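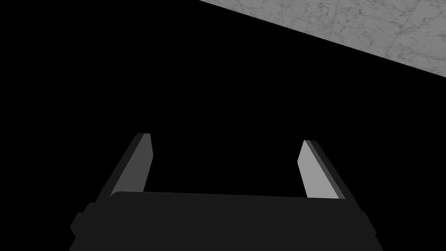

Aroha Quinlan had left the Mendo simulator running while she made tea. By the time she came back, her gripper had failed 429 grasps in a row.

"It was very consistent," she says. "I'll give it that."

The fault was a missing collision setting on the tabletop. Blocks dropped straight through at the start of each run, and the arm went looking for them with its fingers wide open.

Her colleague Digby Maihi had changed the setting in March to speed up a test. "It did get faster," he says.

Would the real arm have done the same? Quinlan thinks it would have hit the bench, hard. The team now checks the table before every batch, a job that takes 2 seconds. Maihi does it.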